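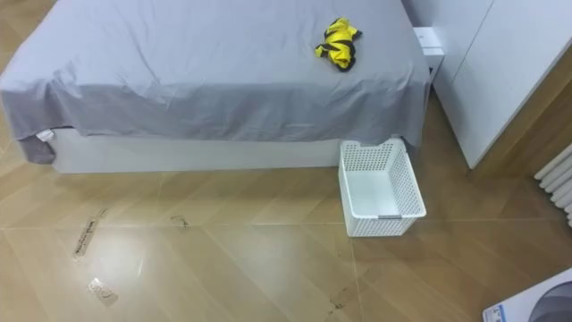 The Case for the Plain Gray Bed

The residents' handbook at Mellora House gives four pages to the kitchen and one sentence to the bed. Beds, it says, should be left "in good order." As a member of the furnishing panel for our 200 rooms in Zostolcombe, I have come to think that sentence asks too little and leaves too much to argument.

Last November the panel reviewed a proposal from Contreras, our linen supplier, to dress every bed with a coverlet, two cushions and a folded throw. The cost would have been 466 dollars a room over the life of the contract. I voted against it. A resident who comes in at eleven at night should not have to clear a bed before lying down on it.

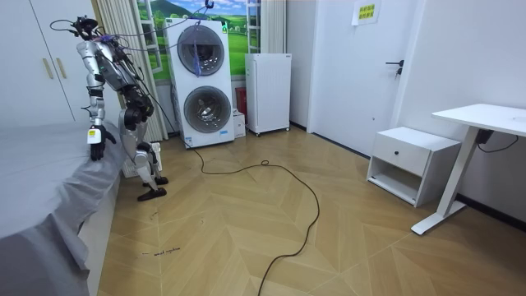 The objection most often raised is that a bare sheet looks unfinished. My colleague Seul-gi Ham put this view well in her memorandum, and I do not dismiss it. A coverlet hides creases, and it gives a small room a certain dignity. It also hides a sheet that should have gone into the wash a week ago. 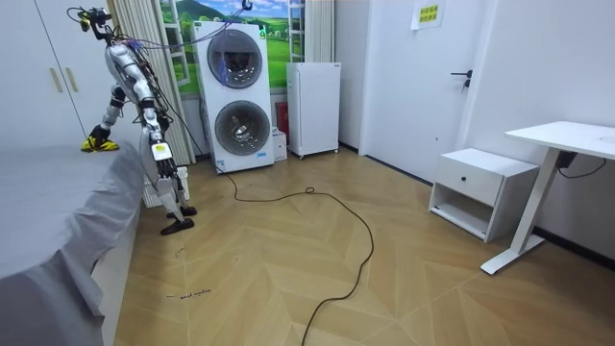 Laundry is where the policy should begin. The handbook treats washing as a separate chore, to be done elsewhere and at another time. Where a stacked washer and dryer stand in the same room as the bed, a few steps from the mattress, that division makes little sense. Changing the sheet and starting the load ought to be written as one task - and a sheet with nothing piled on it is much the easier one to change.
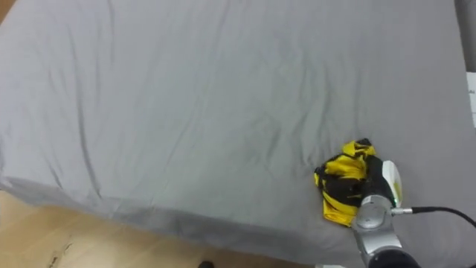
What the Handbook Should Say

I would ask for one fitted sheet in a plain color, pulled to the corners and cleared of clothing by noon. Creases should be permitted. The Tridano residence, our nearest neighbor, requires ironed bedding, and its last survey drew 719 written comments on the subject, few of them kind.

The panel meets again before the contract is renewed. Residents who wish to be heard may leave their remarks at the front office.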